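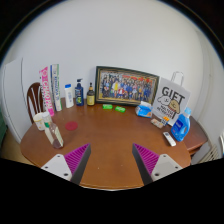

24 June 2025

Drove to Hernley for the summer singles. Left at six and got there before the doors opened, so I sat in the car and ate a banana. Eighteen tables this year, which is too many for that gym. The back row is close enough to the wall that anyone who plays off the table has to stop and think about it.

My rating going in was 1,921. I was seeded second in my group, behind a lefty named Harries whom I had played once before, in November, and lost to in four.

First match was fine. Three straight games against a junior who hit everything hard and had not learned to serve short. Second match was not so fine. I won it in five but was down 10-7 in the last game and got out of it on two good returns and a net ball. He was polite about the net ball.

I had the new Simero rubber on the backhand side. I put it on nine days ago and I still don't trust it on the push. It comes off higher than the old one. On the block it is very good and I would keep it for that alone. The forehand is still the Tumix, and it is getting slick near the edge where I brush the table picking up low balls. I will have to order another sheet before the fall league. 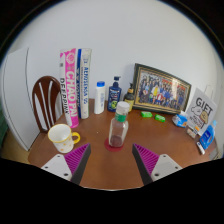
Why did I keep pushing long to his forehand? I was late getting my feet around and the long push was the only ball I could reach in comfort.

I wrote that down between matches so I wouldn't lose it. It was the same problem against Harries. He serves short to my forehand from his backhand corner, then waits for the weak return and loops it into my elbow. I knew it was coming and I still stood too far left. Lost 11-8, 11-6, 9-11, 11-8. The third game was the one where I moved my starting position a half step over and flicked the short serve early. Then he changed to the long fast one and I had no answer ready.

So second in the group and into the bracket. Drew Mererid Jarman in the round of sixteen. She chops from both sides and can stay out there all day. I tried to loop slowly and wait for a short one, and it worked for a game and a half. After that my legs went and I started hitting balls I should have rolled. Lost in four. She said my slow loop had more spin on it than last year, and I was glad to hear it.

Stayed to watch her quarterfinal, which went past the time limit and had to be finished under the expedite rule. She lost that one. Harries went out in the semis.

Home by eight. Cleaned both rubbers, put the sheets on and did my stretches. Right shoulder is sore, knee is okay.

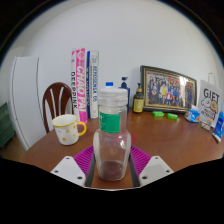
The jar with the green label.

For this week: short serve returns with the box of balls, fifteen minutes a night. Move the starting position over and keep it there. Ask at the club whether a chopper would be willing to play me once a week. Call about league fees.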